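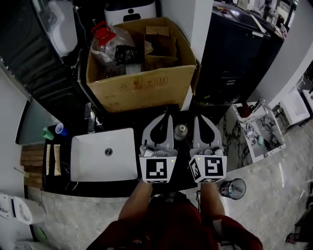

Contact mic keeps picking up handling noise, any fixes?
Ye-ji Na

I'm putting together a live set for a small night at Kererness in September and I've fallen completely in love with contact mics! My favourite source so far is the bathroom: a white basin with a round metal drain, a chrome tap behind it, and a little bottle with a metallic cap to tap with a fingernail. The piezo goes on with tape and runs into an Ultik preamp, then the laptop. The trouble is that every time the cable shifts I get a great thud that swamps the lovely quiet stuff. I've cut everything below 35 Hz and it barely helps. Is it the tape, the cable or me?

Rosalba Parisi

Probably the cable! Swap it for the thinnest, floppiest one you can find and tape it down again 10 cm or so from the disc, leaving a small loop in between. Then try putty in place of tape under the piezo. Also check the input impedance on your preamp. Piezos sound thin and clacky into a low one, and you may be turning up the gain to make up for it. And push that filter up, 35 is far too polite. I start at 80 and keep going until I miss something.
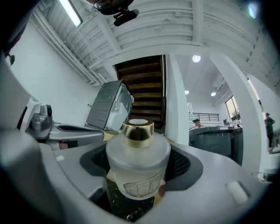
Frosted glass bottle, gold cap

Justinas Mägi

glass is brilliant for this, try it half full and tilt it while you tap, the pitch slides all over the place. no idea about the cable, mine thuds too and I just leave it in

Ye-ji Na

Putty and a loop in the cable, what a difference! Thank you both. Going to try the tilting thing tonight.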